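Folding by Hand, Twice Over: Collecting Garment Demonstrations in a Home
Term project report, 4 July 2026

3. Data collection

Our proposal promised 400 demonstrations. It was written in December, when optimism was cheap and none of us had tried to fold a puffer jacket with pincers. The Dirken policy learns from recordings of people doing a task with hand-held grippers, so every episode in the set began with one of us standing over a bed and working the jaws ourselves.

Tea towels and T-shirts went quickly. We then moved on to what the task sheet calls "bulky outerwear," a category added by Zhenhua Long, who was careful to be rostered on labelling that week.

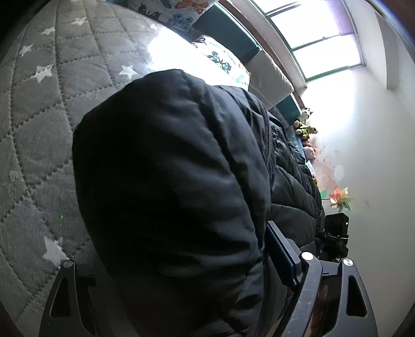 An episode starts with the garment dropped from waist height and ends when both grippers are clear of it. We capped each attempt at 3 minutes. The cap was meant to keep file sizes sensible, but it also did a fair bit for morale. Anything over time was kept and tagged as a failure, in line with the Zalewska protocol, which holds that a model should see mistakes. We supplied them generously.

Padded fabric gave us the most grief. A shirt sleeve goes where it's pulled. Padding squashes down, lets you think you have it, and springs back once the fingers open. After 15 bad episodes in a row we rewrote the instructions so that the operator pinches a narrow ridge of cloth first and lifts second. Our earlier wording, "grasp the garment," had left a lot of room for personal expression.

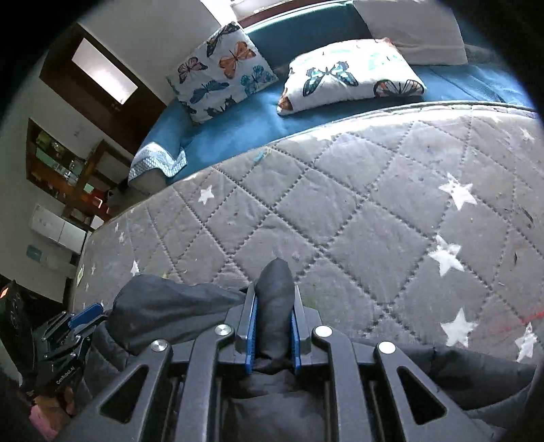 Figure 2. Gripper closed on a fold of dark fabric, with a second gripper at left.

3.1 Labelling

Episodes were trimmed in Grolance and split into reach, pinch, lift, fold and release. Two of us labelled the same 16 episodes to check agreement. We agreed on reach and release. We did not agree on where a lift becomes a fold, and the discussion outlasted the pizza. The final rule says a fold begins when the cloth first moves sideways. It's arbitrary, but it's written down.

3.2 Known gaps

All outerwear episodes use the same bed and the same daylight. Trollach, our baseline, was trained on flat tabletops, so the comparison in Section 4 should be read with some charity towards it, and preferably towards us as well.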